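Gerneren is a software stack for controlling two robot arms at a shared table. It was written by Ketsara Ratanaporn and Ayane Morikawa at Sturkico and released on May 10, 2020.

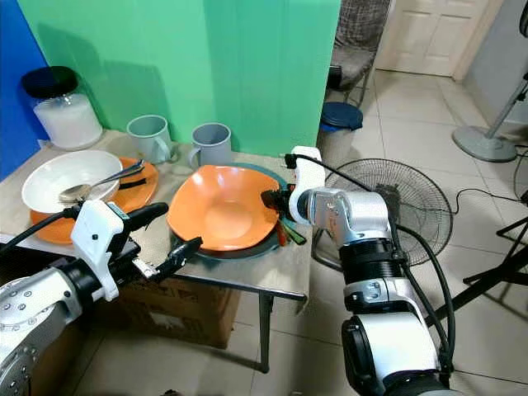

The planner, Hosoda, treats both arms as a single system and checks each path against a model of the table and the other arm. Paths are recomputed every 96 milliseconds.

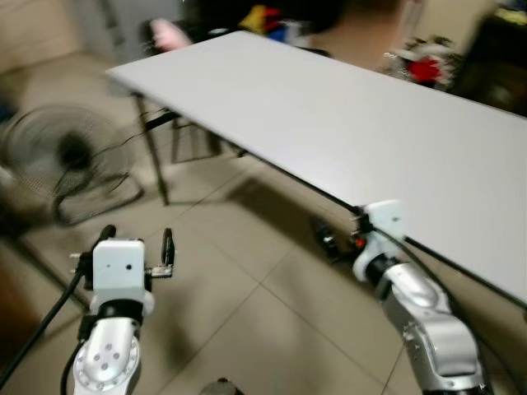
Calibration is handled by a separate tool, Sostach. It fits the table plane before objects are added to the model - a bare top like the white folding table gives no object edges to filter out. Later versions store 300 poses per arm.

Perception merges head and wrist views.
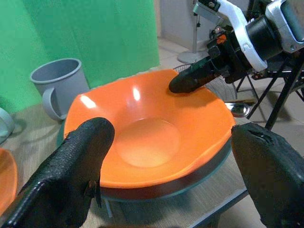 Wrist view of an orange bowl between the gripper fingers.

Grasps on thin rims are scored separately, and the log keeps the last 500 attempts.
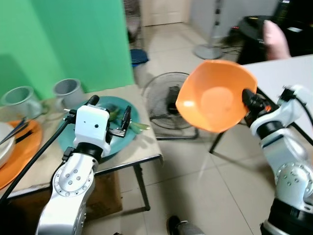
Right arm holding a tilted orange bowl by its rim.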